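Keep the first version of the film on sale
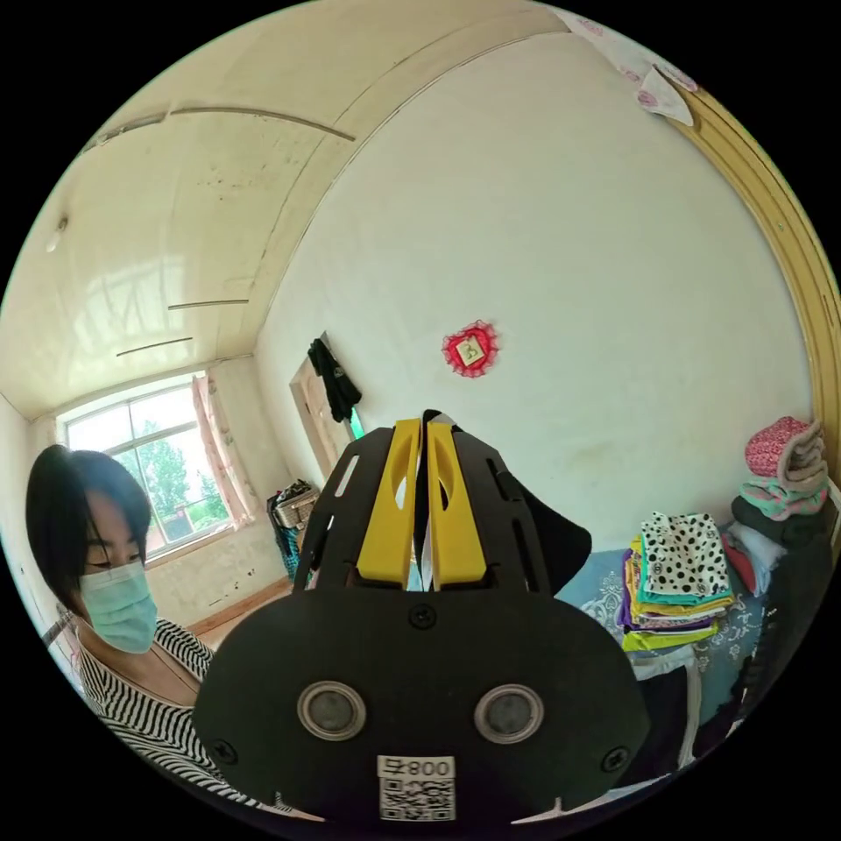

Should a studio withdraw the original version of a film once a longer cut comes out?

It should leave both on sale, side by side and clearly labelled, for as long as it is selling either of them.

I have been thinking about this because of Zodness, a science fiction film that I like a good deal more than most people do. It opened in 2,771 cinemas, did poor business, and was down to 2,565 by the second weekend. Awad, the studio, then did what studios tend to do with an expensive disappointment and let it go quietly to home release. A small group of admirers kept asking for the longer version that had been shown to test audiences. In the end Awad finished the effects, paid for some new music and put it out. That was a decent thing to do and I bought it.

When the longer cut arrived, the version that had played in cinemas disappeared. If you had bought the film digitally, your copy was swapped for the new one. Anyone who rents it today gets the new one too. The old disc is out of print and the prices asked for second-hand copies are silly. The listing just says Zodness, with a line about it being the complete vision, and you have to look at the running time to work out what you are getting.

I think the longer cut is better in places. The colony is easier to understand, and the sister has a proper part instead of three scenes and a funeral. I also think it is worse in places. The opening used to drop you straight into the evacuation, and you had to catch up. Now there is a long stretch of people discussing water rights before anything goes wrong, and by the time the alarm sounds I have usually got up to put the kettle on. Somebody in an editing room, probably under pressure and probably resented for it, found a very good opening to that film. It can no longer be seen legally by anyone who didn't buy the disc at the time.

Fans of longer cuts tend to treat the cinema version as damage. The story goes that there was a true film, the accountants got at it, and now it has been rescued. Sometimes that is fair. There are films that were plainly hacked about, where characters refer to things we never saw and the ending has been stuck on from somewhere else. But a lot of cutting is ordinary craft. Scenes come out when they are slow, or when they repeat something, or when an actor has already done the job with a look earlier on. Directors fight for scenes they should lose. Some of them say so years later.

Even when the first version really is a mess, it is the one that was released. It is what the critics reviewed and what the audience paid for. If you read an old review complaining that the second half of Zodness makes no sense, you will be puzzled, as in the version you can rent it makes reasonable sense. The argument about the film has been cut loose from the film. I find that a bigger loss than any single scene.

The usual reply is that keeping two versions available confuses customers. I don't believe customers are that easily confused. People manage to choose between a paperback and a hardback, and between the album and the remastered album with the extra songs. A screen with two pictures on it, one marked "Cinema version" and one marked "Extended version", with the running times underneath, would do the job. Some services already do this for a handful of very famous titles, so the equipment plainly exists.

The other reply is cost. Storing a finished film is not free and neither is checking it every time the file formats change. I accept that. But Awad found the money to make a whole new version, with orchestra, and to advertise it on the sides of buses. Looking after a version that was already finished would have been small change beside that. If the budget will only stretch to one of them, I would still rather the studio said so openly than replaced people's copies overnight in May and hoped they wouldn't mind.

There is a more awkward objection, and it comes from film-makers. Some directors hate the first version. They had it taken away from them and they don't want it shown with their name on it. I have more sympathy with this than with the talk of confusion. A person can reasonably ask to have their name removed, or to have a card at the start saying they did not approve the edit. I don't think they can ask for the thing to vanish. Hundreds of people worked on it, and some of their best work may be in the scenes the director would rather forget. In Zodness the original score went almost completely when the new music came in. The composer of that score did nothing wrong that I know of. It was a cold, scratchy sort of score and it suited the corridors very well.

Cinemas could help. The Maditz in Jindham, which has 2 screens and a bar that shuts too early, showed the longer cut last winter and then managed to borrow an old print of the first one for a matinee. I went to both. The matinee had the smaller audience, and I heard more arguing on the stairs afterwards than I have heard there in years. One couple thought the ending had been changed. It hadn't. It comes sooner after the storm, and so it feels harsher. They would not have had that conversation from a single viewing of the approved version.

What I would like from Awad is modest. Put the first cut back on the services where the second is already listed. Give people who bought it the copy they paid for, alongside the new one. Include both on the disc next time there is a disc, with the old score intact, and print the two running times on the back of the box where they can be read. I will probably go on watching the longer one most of the time, and skipping the water rights.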